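Ziltdale Adult Learning
Keeping House: an evening course in ten sessions
Notes for Session Four: Beds, blankets and the putting away of both
Tutor: Ayuba Opoku

Welcome back, everybody, and thank you for being so patient last time when the iron gave up on us halfway through the pillowcases. I have a replacement now (thank you, Joaquín Salinas, for the loan of yours) and we will finish the pillowcases at the start of this session before we go on to anything new. If you missed the ironing altogether, don't fret, you can pick it up from the Session Three notes and have a go during the tea break.

These notes are longer than usual because bedding takes up such a lot of room in people's questions. I went through the slips you left in the box and more than half were about sheets that won't sit flat, blankets that won't fold small, or cupboards that won't close. So I have written it all out at a gentle pace, and you can read it at home with your feet up and then try it on your own bed, where you have the time and no one watching.

Starting from the bottom

A bed is made in layers and I like to think about it in layers too. The mattress first. Once the bedding is off, leave it off for a bit. Open the window if the weather is kind, fold the bedding over a chair, go and have your breakfast. I was brought up to make the bed the minute I was out of it, and my mother would be cross to read this, but a mattress does like an airing and twenty minutes with nothing on it will do no harm to anyone's reputation.

Then the bottom sheet. If yours is fitted, do the far corners first, the ones by the wall, while you still have the energy to lean. If it is a flat sheet, find the middle of the short side by folding it in half and giving the fold a pinch, and line that pinch up with the middle of the headboard. Let the rest of the sheet fall down the bed. You will have the same amount hanging on each side, more or less, and you can shuffle it about before anything is tucked in.

Checks and stripes are a great help to a beginner. The printed lines show you straight away if the sheet is lying crooked, because they will wander off at an angle to the side of the mattress. Plain white tells you nothing at all. Xuân Lương asked whether it is worth buying a checked sheet only for practising on, and I would say no, use what you have, but if you happen to own one then get it out for this week.

Wrinkles

Now, wrinkles. There are two sorts and they want different handling. The long slanting kind, running from one corner towards the opposite side, means the sheet is being pulled unevenly. Smoothing it with your hand only moves it along a few inches. Go to the corner it is pointing at, lift the sheet clear of the mattress, let it drop, and lay it again. The small soft kind, the ripples, are just slack, and you can send those down towards the foot with the flat of your forearm. Use the whole forearm, from elbow to wrist. Hands leave little dents of their own.

Up at the head of the bed the cloth likes to bunch. Most of us put the sheet on while standing at the side, and we push it up the bed without noticing. Walk round to the head if your room allows it and draw the cloth towards you. If your bed is jammed in a corner, as mine was for fourteen years, kneel on it, do the head end first, and reverse off like somebody leaving a loft.

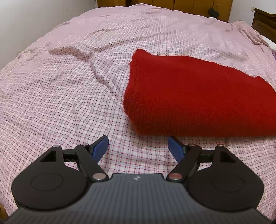

PART TWO: THE BLANKET

A thick knitted blanket, like the red one on the checked sheet, is a different animal from a cotton throw, and it is worth taking a moment to get to know it before you begin. Knitting stretches. It stretches more one way than the other, and if you pick it up by one corner and shake it as you would a tablecloth you will find that corner has grown. Hold it with both hands, well apart, and let it hang from a good width of its own edge.

Fold it on the bed. I know the floor is bigger, and I know some of you have dogs. The bed is the right height for your back and you can see both ends at once.

Lay the blanket out and fold it side to side, bringing one long edge over to meet the other. Pat it, don't press it. Fold again in the same direction if it is a large one. Then turn to the short way and bring the end up to the middle, and then over once more, until you have a slab that you could carry on two forearms. You will notice that one side of your slab is round and fat, where the thickness turns back on itself, and the other sides show the layers and are never quite even. With a fluffy blanket they will never be perfectly even, so please stop when it is nearly right. Khôi Đinh folded his five times last term trying to get that edge to line up, and it was perfectly good after the second.

Keep the round side facing out when it goes on the shelf. It looks tidier, certainly, and you can also take hold of it without catching hold of half a layer and dragging the rest undone.

Loose threads

Soft knits throw up the odd thread, usually along an edge. Don't pull it and don't snip it close to the blanket either. Take a blunt needle or a fine crochet hook, go in from the back of the knitting next to the thread, and draw the end through to the wrong side. It will settle there. If it is a long one, weave it along under three or four stitches. I keep a needle pushed into a cork in the airing cupboard for this job and I recommend the habit. Where an edge is beginning to fray properly, put the blanket to one side and bring it to Session Seven, when Bảo Văn is coming in to show us blanket stitch. She is very good and she doesn't mind what state things arrive in.

Where it all goes

Heavy at the bottom, light at the top, and whatever you use most at the height of your hands. Spare blankets can live at the foot of the bed all through December and nobody's cupboard will suffer for it. For summer, a cotton bag with a drawstring is plenty. Put the blanket away clean and properly dry, with nothing stacked on top of it that you wouldn't want stacked on you. An old pillowcase does just as well as a bag, and you have all got pillowcases now, beautifully ironed.

To try at home

Make one bed from the bare mattress up, taking as long as you like. Fold one thick blanket and leave it overnight, then look at it in the morning and see whether it has slumped. If it has, the folds were probably too narrow, so make the next one wider and flatter. Write down anything that puzzled you and pop it in the box.

Bring for next time: a duvet cover (any size, buttons or poppers), two clothes pegs, and a mug. We have run short of mugs again. The course fee does not cover biscuits, though up to 300 seem to be eaten each term, so if you feel moved to bring a packet it will be received very warmly.

The door code for the side entrance is unchanged. Please come in that way after six, as the front is locked.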